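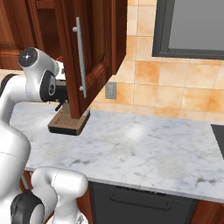 Coffee machine below the wall cabinet, cabinet door open.

Section 4: Loading the feature and getting the subtitles to behave

If you've come straight from Section 3, you should have the Lernden player switched on, the projector warm and a big gray square on the screen. Lovely. Now we get to put a movie on it!

I wrote the first version of this section after our French season at the Avine, when I ran the opening reel of a perfectly nice Parisian comedy with the Swedish subtitles on (the house was very polite about it). Ruba Darwish has since gone through my steps and fixed the two I had in the wrong order. Last changed 05/03/2026.

What you need on the bench

The drive with the feature on it, in its padded case
The subtitle file, if it came separately
The running sheet from the distributor
The small keyboard with the blue tape on it, not the big one

Note: Features from Mac Suibhne come with the subtitles already on the drive, in a folder called TEXT. Everybody else seems to email them, usually late, and usually to Natalie Tunstall. Check with her before you panic.

4.1 Copying the feature across

1. Plug the drive into the left port on the front of the player. The right one works too, only it's painfully slow and you'll be there all evening.

2. Wait for the green light to stop blinking. Mine takes a minute or so, and an older drive can sit there long enough that you start to doubt it.

3. Press MENU, then go down to Library and choose Bring In.

4. Pick the feature by its title. You may see several lines with almost the same name. Take the one that matches the running sheet letter for letter, including the bit at the end that looks like nonsense.

5. Press OK and leave it alone. A full-length feature takes around 22 minutes on the left port.

6. When the player says Complete, choose Let Go of Drive and only then pull the plug.

Caution: Don't pull the drive while the bar is moving, even if it looks stuck. Finbarr Breathnach did that with a silent we had on loan in January and we had to copy the whole thing again, with people already in their seats.

4.2 Adding the subtitles

1. Put the subtitle file on a clean memory stick. Give it exactly the same name as the feature, apart from the ending.

2. Plug the stick in and choose Library, then Text, then Attach.

3. Find your feature in the list and press OK. A little white T shows up next to the title.

4. Open Text Settings. For our screen I use size 624 (I know, it's a strange number, but that's how Lernden counts) and I set the position to Low.

5. Change the color from Bright White to Soft White. Black and white pictures look so much better this way, and you stop noticing the words after a while.

6. Play any scene with plenty of talking in it, somewhere past the middle, and watch at least a couple of minutes from the back row.

Step 6 is the one everyone skips, me included on a bad night. The opening can match beautifully and then drift, so that by the last act the heroine is answering questions before her lover has asked them. If you see that happening, go to Text, choose Shift, and set the delay to 3000. The number is in thousandths of a second. If three seconds is too much, come down a little at a time with the arrow key until the words land on the lips.

Note: If the accents come out as question marks, go back to Text Settings and change Letters from Basic to Wide. Valquíria Paiva found this one for us when we showed a Brazilian drama, and I've left it on Wide ever since.

4.3 Picture shape

1. Look on the running sheet for the shape of the picture. Most older features say Academy, most European ones from the sixties say Flat, and anything with horses and a horizon probably says Scope.

2. Press SHAPE on the remote until the display shows the same word.

3. Bring the side curtains in with the wall switch until they just touch the edge of the picture. Ruairí Corrigan likes a hair of overlap. I like none at all, so suit yourself.

Caution: Never use the Fill setting. It makes the picture cover the whole screen by chopping off the top and bottom, and you'll lose foreheads, hats and half your subtitles.
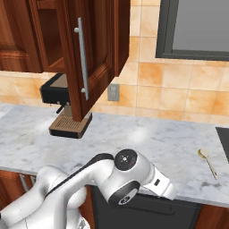
4.4 Saving your settings for the night

1. Go to Shows and choose New.

2. Type the title of the feature and the word Kodosbridge, so the matinee crew can tell our shows from theirs.

3. Add the feature, then press Keep Text and Keep Shape.

4. Press SAVE twice. The first press only saves the name (yes, really).

5. Switch the player to standby and put the drive back in its case.

Sound levels are in Section 5, along with the hum from the left speaker and what I do about it.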